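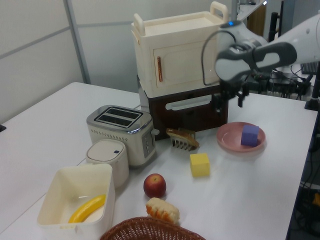
**To:** Hjalti Kragh, Ridgeway Fund
**From:** Wenche Engebretsen
**Re:** Brondcombe hymn and feast-day survey, second report, August

We have now read 1,398 of the 2,840 parish service sheets in the Brondcombe boxes. You asked whether they show that local saints' days were kept without a break, as the application claimed. I didn't write that sentence in the application, and I would not sign it today.

The sheets name the saint of the day often enough. What they rarely tell us is whether anybody came. A printed collect for Saint Kenelm proves that someone set the type. Several sheets carry the same text year after year, misprints included, and I suspect a standing order at the printer's more than a living devotion. The older parishioners remember it differently and may be right, but memory of a childhood feast tends to improve with age.

The Kenari transcription software is still a mixed blessing. It reads plain English well. It reads Latin antiphons badly and with great confidence, and it turned "virginis" into "Virginia" on every sheet in box four. I now check all the Latin by hand — slow work, and not in the budget.

### Spending and schedule

Of the small grants line, $300 went on acid-free folders. Nothing has been spent on the public lecture. I would like to leave it that way until we have something to say in it.

The Sultska chapel registers arrived late and out of order. They list candles bought for each feast, and I trust candle bills more than I trust calendars. Saint Lucy does well in them. Saint Agnes gets an entry in only 2 of the registers opened so far, despite the fine page she has on the printed sheets.

### What I need from you

- A decision on dropping "unbroken" from the project summary
- Permission to move the lecture money to Latin checking
- The missing index to the Sultska registers, if Ridgeway still has it

I can send the box four corrections whenever you want them.

W.E.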